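Pundutar 데스크톱 분해 점검 기록
README

개요

Pundutar는 사무용 데스크톱 본체를 열고, 안에 든 부품을 점검하고, 떼어낼 것과 남길 것을 나눈 작업의 기록 모음이다. 본체 한 대에 점검표 한 장이 대응하며, 점검표는 모두 191장이다. 부품별 상태, 분리 순서, 나사와 케이블의 처리, 재조립 여부가 들어 있다.

기록의 원본은 Clindel 작업실에서 손으로 쓴 점검표다. 이것을 표 형식으로 옮기고, 작업자마다 다르게 부르던 부품 이름을 하나로 맞췄다. 원래 표현은 메모 열에 그대로 두었다. 표준 이름만 필요한 사람은 메모 열을 읽지 않아도 된다.

정리와 배포는 Marijke Van den Broek이 맡는다. 한국어 용어는 Kaushik이 검토했다.

현재 버전은 2이다. 버전 1과는 열 이름이 달라 그대로 합칠 수 없다. 바꾸는 방법은 뒤의 "이전 버전에서 옮기기"에 있다.

포함된 것

units.csv: 본체별 기본 정보. 케이스 형태, 측면 패널의 여는 방식, 내부 청소 상태, 최종 판정.
parts.csv: 부품별 상태. 본체 번호로 units.csv와 연결된다.
steps.csv: 분리와 재조립 단계. 한 줄에 동작 하나.
terms.txt: 부품 이름 대조표. 한국어 표준 이름, 현장에서 쓰는 이름, 영어 이름 순서.
sheet_blank.txt: 빈 점검표 양식.

모든 파일은 UTF-8이고 구분자는 쉼표다. 메모 열 안에 쉼표가 있으면 큰따옴표로 묶여 있다. 스프레드시트 프로그램에서 한글이 깨지면 파일을 더블클릭해서 열지 말고 가져오기 메뉴에서 인코딩을 지정한다.

포함되지 않은 것

저장 장치의 내용은 어떤 형태로도 들어 있지 않다. 저장 장치는 점검을 시작하기 전에 따로 빼서 처리했고, parts.csv에는 장착 위치와 연결 방식만 남아 있다. 제조 번호, 자산 관리 스티커의 번호, 이전 사용 부서 이름도 옮기지 않았다.

노트북, 일체형 PC, 서버는 대상이 아니다. 소형 데스크톱 가운데 외장 어댑터로 전원을 받는 것도 뺐다. 파워 서플라이 항목이 비게 되어 다른 본체와 나란히 놓고 보기 어렵다.

본체의 출처

본체는 모두 Wirnomholm 교육 센터에서 교체하고 내보낸 것이다. 센터는 강의실과 사무실의 컴퓨터를 나누어 교체했고, 작업실에는 모니터와 키보드 없이 본체만 왔다. 강의실에서 나온 것은 구성이 비슷하고 사무실에서 나온 것은 제각각이다. units.csv의 origin 열에서 room과 office로 구분한다.

강의실 본체 중에는 이미 누군가 메모리를 빼 간 것이 섞여 있다. 작업실에 도착했을 때부터 없던 부품은 absent, 작업 중에 떼어낸 부품은 removed로 적는다. 이 둘을 혼동하면 부품 재고가 맞지 않는다. 버전 1에서는 구분 없이 none으로 적었고, 버전 2를 만들면서 종이 점검표를 다시 보고 나누었다. 종이에도 표시가 없으면 unknown이다.

작업 순서

기본 순서는 다음과 같다. 실제 순서가 다르면 steps.csv의 order 열이 우선한다.

전원 케이블을 뽑고 전원 버튼을 길게 누른다.
본체를 눕히고 측면 패널을 연다.
먼지 상태를 적는다. 청소는 아직 하지 않는다.
케이블이 지나가는 길을 적고, 필요한 타이를 자른다.
메모리 슬롯의 걸쇠를 젖히고 모듈을 뺀다.
메인보드 전원 커넥터와 CPU 보조 전원 커넥터를 뺀다.
파워 서플라이를 고정한 나사를 풀고 꺼낸다.
냉각 팬과 방열판을 점검한다.
CPU 소켓의 고정 레버와 덮개를 확인한다.
메인보드 고정 나사를 확인한다. 보드를 꺼낼 때만 푼다.

보드를 꺼내지 않고 끝난 본체가 더 많다. 최종 판정이 재사용이면 보드는 대부분 케이스에 그대로 두고 먼지만 털었다. 보드를 꺼낸 경우 steps.csv에 board_out 동작이 있다.

먼지 상태는 clean, light, heavy 중 하나로 적는다. heavy는 팬 날개의 가장자리가 먼지로 덮여 원래 색이 보이지 않는 정도다. 판단이 애매하면 light를 골랐다. 청소 뒤의 상태는 따로 적지 않았다.

부품 구역

점검표는 케이스 안을 구역으로 나누어 쓴다. 구역 이름은 본체를 눕혀 놓고 연 쪽에서 내려다본 위치가 아니라 부품의 기능을 따른다. 케이스마다 파워 서플라이가 위에 있기도 하고 아래에 있기도 해서 위치로는 이름을 통일할 수 없었다.

보드 구역(board): 메인보드, 메모리 슬롯, CPU 소켓, 핀 헤더, 보드 고정 나사.
전원 구역(power): 파워 서플라이, 전원 케이블 묶음, 보드 쪽 전원 커넥터.
냉각 구역(cooling): 케이스 팬, CPU 팬, 방열판, 공기 안내판.
섀시 구역(chassis): 섀시 철판, 드라이브 베이, 레일, 백 패널의 차폐판.

차폐판은 보드에 붙어 있는 것처럼 보여도 섀시 구역에 적는다. 보드만 꺼내면 케이스에 남는 부품이다.

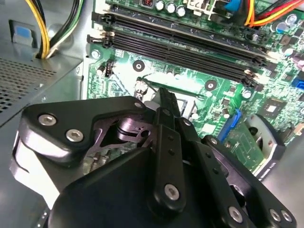
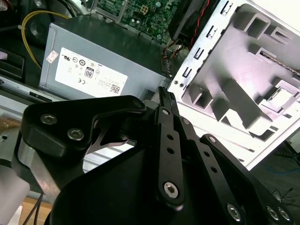

열린 데스크톱 본체의 안쪽. 첫 번째는 보드 구역의 메모리 슬롯과 CPU 소켓 부근, 두 번째는 라벨이 붙은 파워 서플라이와 그 뒤의 메인보드.

메모리 슬롯 기록법

슬롯마다 한 줄을 쓴다. 슬롯이 비어 있어도 줄을 생략하지 않는다. 모듈이 꽂혀 있으면 filled, 비어 있으면 empty, 모듈이 있는지 확인하지 못했으면 unchecked로 적는다. 비스듬히 보면 슬롯 안쪽의 모듈 가장자리와 슬롯 벽을 구별하기 어려운 경우가 있다. 이럴 때는 바로 위에서 다시 보고 적는 것이 규칙이며, 다시 보지 못한 것은 unchecked로 남겼다.

걸쇠 상태는 별도의 latch 열에 쓴다. open, closed, broken, missing이 있고 슬롯 양쪽을 따로 적는다. 한쪽 걸쇠만 움직이는 슬롯에서는 고정된 쪽을 fixed로 적는다. 걸쇠 색은 기록하지 않는다. 버전 1에는 색 열이 있었지만 쓰는 사람마다 기준이 달라 뺐다.

CPU 소켓 기록법

소켓에서는 레버와 덮개를 먼저 본다. 레버가 눌려 있으면 locked, 들려 있으면 raised다. 레버가 휘었는지 여부는 메모에 쓴다. 소켓 레버는 원래 꺾인 모양이 있으므로, 그 꺾임을 손상으로 적지 않도록 주의했다. 초기 점검표 몇 장에 이런 잘못이 있어 정리하면서 고쳤다.

소켓 안의 핀은 덮개를 연 경우에만 적는다. 덮개를 열지 않은 본체의 핀 상태는 not_viewed다. 이 값을 정상으로 세지 말 것.

방열판을 떼었으면 열전도제의 상태도 적는다. soft, dry, wiped 세 값이 있다. dry는 손톱으로 긁었을 때 가루가 나는 상태를 말한다.

파워 서플라이 기록법

규격 라벨은 꺼내기 전에 읽는다. 케이스에 장착된 상태에서 라벨이 안쪽을 향하면 읽지 못하므로, 이때는 꺼낸 뒤에 읽고 label_read 열에 after를 적는다. 꺼내지 않았고 읽지도 못했으면 no다.

정격 출력은 라벨에 적힌 숫자를 그대로 옮긴다. 작업실의 재사용 기준은 정격 300W 이상이며, 이보다 낮은 것은 상태가 좋아도 재사용 상자에 넣지 않는다. 효율 인증 표시가 있으면 eff_mark 열에 yes를 쓴다. 등급은 라벨에서 분명히 읽을 수 있을 때만 적고, 표시만 있고 등급이 불분명하면 비워 둔다.

라벨 외에 작은 스티커가 따로 붙은 제품이 많다. 봉인 스티커인지 검사 스티커인지 구별되지 않으면 sticker_other로만 적는다. 글씨가 바랜 스티커를 추측해서 옮긴 값은 모두 지웠다.

파워 서플라이 내부는 열지 않았다. 이 모음에는 내부 점검 기록이 없으며, sound라는 판정도 겉면과 팬, 케이블, 출력 시험만 보고 내린 것이다.

케이블 기록법

케이블 색은 메모리 걸쇠와 달리 기록한다. 재조립할 때 어느 선이 어디로 갔는지 찾는 데 쓰기 때문이다. 다만 색만 보고 용도를 정하지 않는다. 용도는 커넥터를 확인하고 적는다. 노란 케이블이라고 해서 모두 같은 곳에 꽂히는 것은 아니고, 같은 제조사 안에서도 케이스 모델에 따라 색이 바뀌었다.

묶음은 bundle, 한 가닥은 single로 쓴다. 묶음의 색은 눈에 띄는 순서대로 나열한다. 예를 들면 orange/brown/black처럼 쓴다. 순서에 다른 의미는 없다.

케이블 타이가 있으면 tie 열에 yes를 쓰고, 잘랐으면 cut을 쓴다. 자른 타이는 같은 자리에 새것으로 다시 묶는 것이 원칙이었지만 지켜지지 않은 본체가 있다. 재조립 단계에 retie 동작이 없으면 다시 묶지 않은 것으로 본다.

나사와 작은 부품

나사는 종류별로 뚜껑 있는 칸 상자에 나누어 담았다. 종류는 굵은 케이스용 나사, 가는 드라이브용 나사, 보드용 나사, 팬용 나사, 기타로 나눈다. 개수는 적지 않았다. 빠진 나사가 있으면 screw_missing 열에 위치만 쓴다.

보드의 고정 구멍이 나사 없이 비어 있는 것은 그 자체로 결함이 아니다. 처음부터 일부 구멍을 쓰지 않고 조립한 본체가 있다. 나사 자국이 있는데 나사가 없을 때만 screw_missing에 적는다.

케이스 바닥이나 홈에 떨어져 있는 것은 loose_item에 쓴다. 이름을 모르면 모양만 쓴다. "나사산이 있는 긴 막대", "납작한 금속 조각" 같은 표현이 그대로 남아 있는데, 표준 이름으로 바꾸지 않은 것은 의도한 것이다. 본체에 속한 부품인지 밖에서 들어온 것인지 알 수 없는 경우가 많았다.

최종 판정

units.csv의 verdict 열은 다음 중 하나다.

reuse: 본체 전체를 다시 쓴다.
parts: 쓸 수 있는 부품만 뺀다.
scrap: 재활용 업체로 보낸다.
hold: 판정을 미룬다.

hold는 부품을 기다리거나 전원 시험을 다시 해야 하는 본체다. 9월에 한 번 정리했지만 아직 남은 것이 있다. 이 본체들의 steps.csv는 중간에서 끝나며 빠진 줄이 있는 것이 아니다.

판정은 작업자 2명이 함께 했다. 의견이 다르면 hold로 두고 나중에 다시 보았다. 첫 의견은 기록하지 않았으므로 작업자 간 일치도를 이 자료에서 계산할 수 없다.

알려진 문제

사무실 본체의 측면 패널 여는 방식이 일부 비어 있다. 패널 없이 도착한 본체들인데, 처음에는 비워 두다가 나중에 no_panel 값을 만들었다. 앞의 것을 모두 고치지 못했다.

steps.csv의 시작 시각은 믿을 만하지 않다. 오전에 시작해 점심 뒤에 이어서 한 본체도 휴식 시간을 빼지 않았다. 작업 시간을 비교하는 데 쓰지 말 것.

강의실 본체는 같은 모델이 많아 메모가 짧다. "앞의 것과 같음"이라고만 쓴 점검표도 있었고, 이런 것은 앞 점검표의 값을 복사하지 않고 빈칸으로 두었다. 메모 열에 same_as_prev가 들어 있다.

팬의 회전 시험은 작업실 전원으로 했지만 소음은 귀로 판단했다. noise 열의 값은 quiet와 noisy뿐이고 측정기는 쓰지 않았다.

이전 버전에서 옮기기

버전 1의 psu 열은 power_unit으로 바뀌었다. ram_slot은 slot_state와 latch로 나뉘었다. latch_color는 없어졌다. 부품 상태의 none은 absent, removed, unknown 중 하나가 되었으므로 자동으로 바꿀 수 없고, 본체 번호를 기준으로 새 값을 가져와야 한다.

본체 번호는 바뀌지 않았다.

용도와 제한

중고 데스크톱을 정리하는 작업실에서 점검표를 만들 때 참고하거나, 부품 이름을 통일할 때, 분해 실습 수업에서 순서를 짤 때 쓸 수 있다. 한 기관에서 나온 본체만 다루므로 일반적인 고장 비율을 구하는 데는 맞지 않는다. 부품의 수명을 추정하는 데도 맞지 않는다. 구입 시기를 모르는 본체가 많다.

점검 순서는 안전 지침을 대신하지 않는다. 전원 구역 작업은 각 작업장의 규칙을 따른다.

수정 요청

잘못된 값을 찾으면 본체 번호와 열 이름, 고칠 값을 적어 저장소의 이슈로 보낸다. 종이 점검표와 대조한 뒤 다음 버전에 반영한다. 부품 이름에 대한 제안은 terms.txt의 해당 줄을 함께 적으면 된다. 현장 이름은 지역이나 가게마다 다르므로 여러 개를 받아 함께 싣는다.

빈 점검표 양식은 허락 없이 고쳐 써도 된다. 표 자료를 다시 배포할 때는 Pundutar라는 이름과 버전 번호를 남긴다.

관리: Marijke Van den Broek, Clindel
용어 검토: Kaushik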